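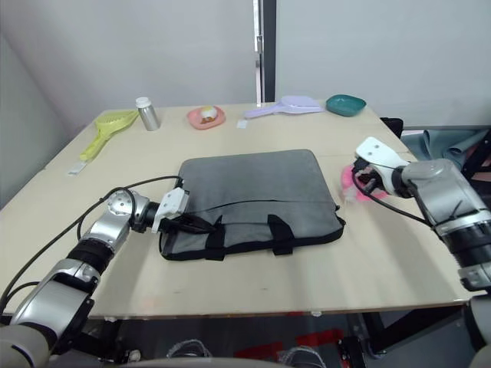
*Gray padded sleeve, black trim, two handle straps. On the beige table.*

# Show me your laptop sleeve! (and tell me how you keep it clean)

**wustivholm_attic** wrote:

Okay, I have become a laptop sleeve person and I need to talk about it with people who will understand. For years I carried mine in a tote with a dish towel wrapped around it (don't yell at me) and then in May I finally bought the Jolleo padded one. I love it! The handle straps are the part I didn't know I wanted. I can grab it off the table on the way out the door like a tiny briefcase, or stuff it in a backpack and the straps lie flat.

Two questions for the group. First, the corners. Mine gets little creases there, and I'd like to know if yours do too or if I'm overpacking. Second, how are you all washing these? The tag inside mine rubbed off. Also yes, the green strainer scoop lives on the back of that table, and so does the little silver bottle with the white cap.

---

**peglegpantry** wrote:

Love the straps! Creases at the corners are normal with soft padding, mine had them from week one. I hand wash in the tub with dish soap, press it in a towel and dry it flat with the zipper open. Never had a problem.

I have to ask about the pink fluffy thing, though. Is that a duster or a makeup puff?

---

**wustivholm_attic** wrote:

No idea what it was sold as! It's the best crumb chaser I own. I run it along the zipper teeth and it gets all the granola out.

---

**moss_and_socket** wrote:

I'm going to disagree on the tub. I dunked my old Susari sleeve and the foam went lumpy along one side and stayed that way. Spot clean only, with a damp cloth and a drop of soap. If the whole thing smells, leave it open by a window overnight.

---

**peglegpantry** wrote:

Did you wring it out? Wringing kills foam. Pressing is fine. I've done mine 3 times and it still looks great.

---

**moss_and_socket** wrote:

I may have wrung it a little :) Still, it's a lot of risk to get rid of one coffee ring.

---

**tinfoil_lark** wrote:

Jumping in for team handles! I have the Lục one in green, no handles, and I drop it constantly. It's slippery when my hands are cold. Been eyeing something exactly like this gray one. Do the straps sit on the same side as the zipper or across from it? And can you fit a charger in there with the laptop?

---

**wustivholm_attic** wrote:

On mine the straps run along one long edge, and the zipper goes across the face of the sleeve. I was suspicious of that at first — I thought I'd keep catching it on things — but it opens so easily when it's lying flat. The charger does go in if I coil it loosely, but then it gets a bump and I think that's where my corner creases come from. So I carry the charger in a sock now. A nice sock!

---

**dooryard466** wrote:

Charger in a sock is correct and I won't hear otherwise.

Contrary opinion on gray, however. It shows everything. Pen, jam, dog. I went all black after the first one and haven't looked back. The black trim on yours will hide the wear on the edges at least, and that's where mine always went first.

---

**tinfoil_lark** wrote:

But black shows lint! I have a white cat, I can't win.

---

**dooryard466** wrote:

Then you need the pink fluffy thing.

---

**peglegpantry** wrote:

Trick for pen on gray fabric: rubbing alcohol on a cotton swab, dab from the outside of the mark in, then blot. Test it on the back first. It took most of a ballpoint line off mine and you'd have to go looking to find what's left.

---

**wustivholm_attic** wrote:

Saving that one, thank you! I'm going to try the damp cloth method first and keep the tub for emergencies. Please keep posting yours — I want to see handles, no handles, homemade, all of it. Has anyone sewn one? I have a yard of quilted cotton and a lot of confidence.

---

**moss_and_socket** wrote:

I have! Cut it bigger than you think you need. The batting eats up more room than you'd expect, and my first one ended up holding a cookbook.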